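Best way to get old label glue off a white tabletop?
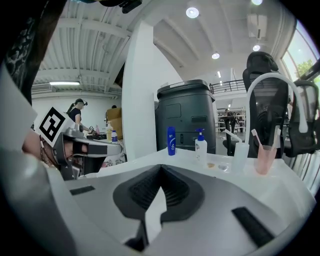

flikix497
Member, Rernarthorpe

Bought a white table second hand, previous owner stuck price labels all over it. Peeled them off, glue stayed. Tried hot water and washing up liquid, just smears. Dont want to scratch it. Any ideas?

Bakhtiari
Regular, 2043 posts
Cooking oil. Dab on, leave 9 minutes or so, wipe with a soft cloth — then soapy water to get the greese off. Try a hidden corner first. No scourers.

Elex
New member
hairdryer worked on mine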